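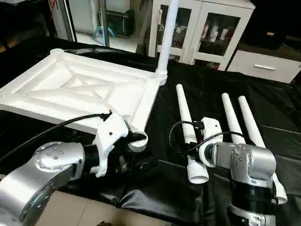

Meinrad Kälin wrote in to ask why we had put money into two arms when one good one would have done, and whether the small white table was a fair thing to judge them by.

On the second point, yes. A white table with separate legs is a cheap test piece, and it needs one gripper to hold the top while the other handles a leg. One arm would have meant building a clamp for every product we try.

We bought the Grondo pair for the Indstead shop in May. The arms took most of the budget. What we had not planned for was the rest: 500 dollars for cables and spare gripper fingers, plus 19 hours of setup that we had put down as 4.

The grippers are the best part of the kit. They hold thin plastic edges without marking them. The cables are the worst. They loop in front of the wrists and need to be checked before each run. Speed is modest, and a person is still faster at this job.

I would buy the pair again, but I would order 2 sets of fingers with it and ask for a written setup estimate first.

Filed under: Equipment Reviews | Automation | Budgeting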